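Ticket 32: Jewelry station, open day at Ustby
Opened by: Rhea Cabanatuan
Assigned to: Gerardo Barredo
Status: closed, with one follow-up

Problem as reported
Beads keep slipping when visitors try the hand-held grippers. Bangle is fine. Pearls are hopeless.

Rhea, 9:40 am
We ran the jewelry demo for the first group this morning and people loved it! I didn't expect grandparents to be the ones asking for another turn. But the bead strand slides down through the fingers on most lifts, and if you squeeze harder it shoots out sideways. Both grippers do it. Can someone look before the 11:00 group? Setup is the same as on the Lagman visit – bedroom, jewelry on the bed, box to put it in.

Gerardo, 10:05 am
On it. First question, is everyone picking up from the bedspread, or lifting straight out of the box? Those are very different jobs.

Rhea, 10:10 am
Both. Liv Wallin likes to hold the box in one gripper and work with the other, so that's how she showed it.

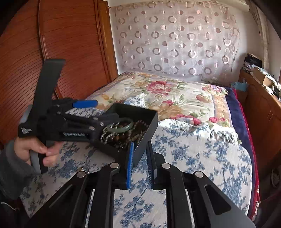
Box held in one gripper, with the bangle, chain and brown beads inside.

Gerardo, 10:25 am
Lovely way to show two-handed work, but tough for a first try. The tilt sends everything to one corner and the strand bunches up. I'd keep it as Liv's party piece and let visitors start with the box resting on the bed.

Also checked the pads on both tools. They were tight, but one set had lint in the ridges (the quilt, I think). Cleaned with a dry brush, no spray.

What I changed, in order

1. Brushed the pads and closed the fingers on nothing a few times to check they meet evenly. They do.

2. Put the box down on the bed, behind the pickup spot, so the grippers don't bump it on the way in.

3. Asked people to take the strand by its beads and lift straight up, slowly, with a light squeeze. Melur Lumenta tried it 7 times for me and dropped it once. Big improvement, and she was grinning the whole time.
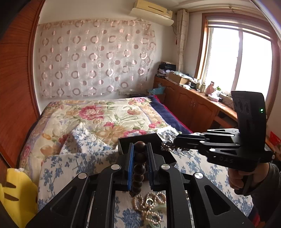 4. Moved the pearls to the end of the session. They roll into a knot on soft bedding and I have no fix for that yet.

Rhea, 11:50 am
Second group done and it went so well! Four people got the beads into the box on their first go. A boy from the Prernton school visit asked if he could do the chain with his other hand, and then he did. Teodoro Tiongson wants the same setup for the January open day.

Gerardo, 12:15 pm
Great news – closing this one. Follow-up for the pearls is assigned to me. I'll try a firmer cloth under them at Fakia and add the result to this ticket.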